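Kistik Shared Workshop: Frequently Asked Questions

Membership

Who can join?
Anyone 18 or older who lives or works in the county. You do not need any experience. Younger people can come to the open hours with a parent or guardian, but they cannot hold their own membership.

What does it cost?
A monthly membership is $57. A day pass is $6 and covers the hand tool benches only. There is no sign-up fee. If the monthly rate is too much for you, write to Melina Petridis at the front desk and ask about the reduced rate. You will not be asked for pay stubs or other proof.

Can I pause my membership?
Yes. You can pause for up to six months in a row. Your locker goes back into the pool while you are on pause, so please empty it first. Anything left in a paused locker is boxed and kept for 60 days.

Can I share a membership with my spouse or roommate?
No. Each membership covers one person, because the door code and the safety sign-offs are tied to a name. Two people at the same address can ask for the household discount on the second membership.

Hours and access

When are you open?
Members can use the benches from 7 a.m. to 10 p.m. every day. The front desk is staffed from noon to 8 p.m. We close the machine room on Monday morning for cleaning and blade changes. The rest of the building stays open.

Where do I park?
Use the gravel lot behind the building. The three spaces by the side door are for loading, with a limit of 20 minutes. The bakery next door does tow.

Is the building wheelchair accessible?
The ground floor is, including the restroom and two benches that can be lowered. The upstairs classroom is not. If you sign up for a class that is listed upstairs, tell us when you register and we will move it down.

Using the space

Do I need to take a class before I use the tools?
Not for hand tools. For the table saw, the lathe and the laser cutter you need a sign-off, which takes one evening. Wouter Leemans runs the saw and lathe sign-offs and Kiran Rastogi runs the laser. Sign-offs from other workshops do not carry over.

Can I leave a project out overnight?
Only on the drying racks, with your name and the date on a piece of tape. Benches must be cleared when you leave. Glue-ups that need clamps overnight can go on the bottom rack.

What can I store in the building?
Each monthly member gets one locker. Lumber goes in the vertical rack and is limited to what fits in one slot. Do not store solvents, batteries or food in your locker.

Are small supplies included?
Sandpaper, masking tape, wood glue and rubber bands are free to use in reasonable amounts. Screws, hinges and finish are sold at the desk at cost. You can also bring your own.

What does it look like inside?
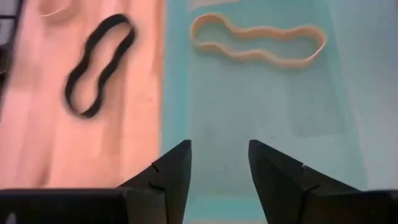
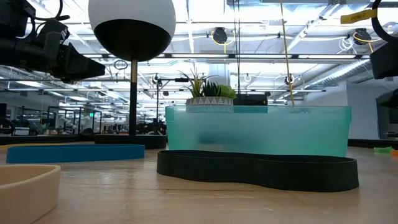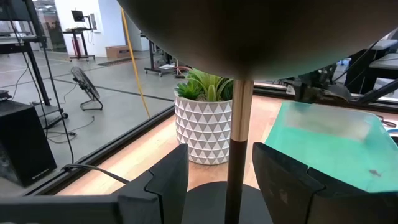
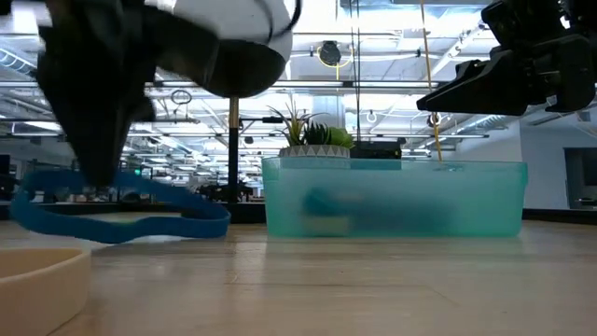 Can I bring a guest?
One guest at a time, and you must stay with them. Guests sign the waiver at the desk and may not use anything that needs a sign-off. After two visits we ask that they buy a day pass.

Classes

How do I register?
Register at the desk or by phone. Classes open for registration on the first of the month and the small ones fill up within a few days. We keep a waiting list and call people in order.

What is your refund policy?
You get a full refund up to one week before the class. After that we can give you credit toward another class if someone on the waiting list takes your place. If we cancel, you get your money back.

Which class should I take first?
Most people start with Boxes and Joints, taught by Nam-gil Wang. It runs for four evenings and you go home with a small lidded box. If you want to fix furniture and have no interest in making it, take Chair Repair instead. Bring the chair.

Do you teach upholstery?
In the winter only. The next session starts in December. Fabric is not included.

Other questions

Do you take donated tools?
Yes, if they work and the cord is in good shape. Call first. We cannot take radial arm saws, anything with a gas engine, or paint. At the moment we have more hammers than we can hang.

Can I run a business out of the workshop?
You can make things here and sell them. You cannot meet customers here, use our address on your invoices, or book a machine for more than two hours at a stretch.

I left something behind. Where is it?
Check the gray bin under the coat hooks. Phones, keys and glasses are kept at the desk.

Who do I contact about something that is not listed here?
Call extension 256 during desk hours and ask for Magdalini Tsoukalas. Messages left after 8 p.m. are answered the next afternoon.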